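# Trarton Handball Club

Trarton is a team handball club from the town of Flillinness, and I've followed it long enough that I figured its page should be written by somebody who has sat on those bleachers. The club plays in the regional second tier, and its home court is the Akbari Hall, which holds 940 people if everybody squeezes in (and for the Grumeck game, everybody does).

## Early seasons

The club started out as a winter hobby for the town's soccer players, who wanted something to do once the fields froze. I love this part of the story! They borrowed their first goals, played in mismatched shirts and lost nearly everything, but they kept signing up. Promotion came in their eighth season, after a playoff that went to overtime, and I still get a little hoarse thinking about it.

## Playing style

Trarton teams have nearly always defended in a flat 6-0, with all six court players strung along the goal area line, and then run like mad as soon as the ball turns over. In their best season they scored 183 goals on fast breaks alone, still the club record. The downside is tired legs, so late leads can get pretty nervous.

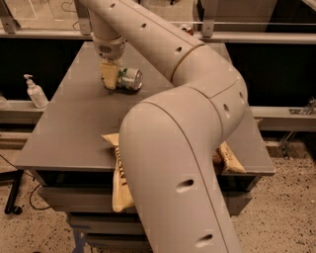

## Rivalry with Grumeck

Grumeck is the next town up the river, and the two clubs meet twice a season, usually in November and again in March. Grumeck play slow, patient handball and shoot from way out, so the games swing back and forth between two completely different speeds. Trarton lead the series by 8 wins, though Grumeck fans will tell you the cup games shouldn't count. I say they count.

## Colors

Green shirts, white shorts. The away kit is yellow, and I've never warmed to it.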